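The laundry that never leaves the bed

Most households in Nustcombe fold on the bed. It's the biggest flat surface in the house, and the clean washing ends up there anyway.

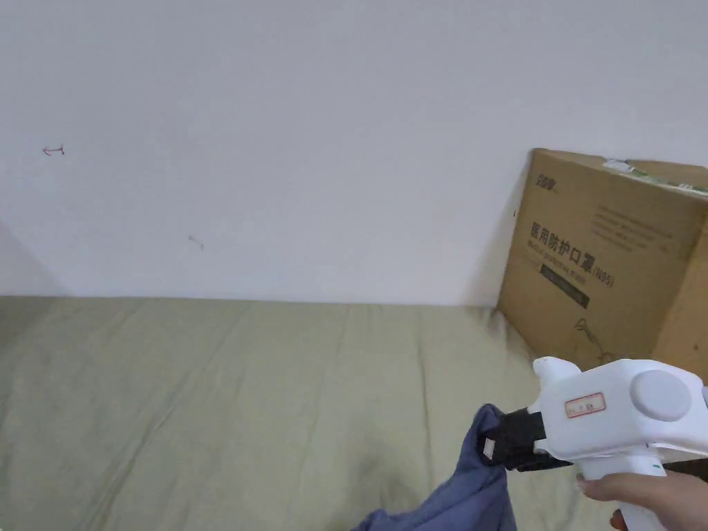
Shirts go first, while the creases are still soft, then towels in thirds. A load takes 10 minutes if you keep at it. Socks can wait. At Sustudel, the linen shop on the main street, staff suggest pulling the sheet flat before you start, as a rumpled one makes it harder to line up hems.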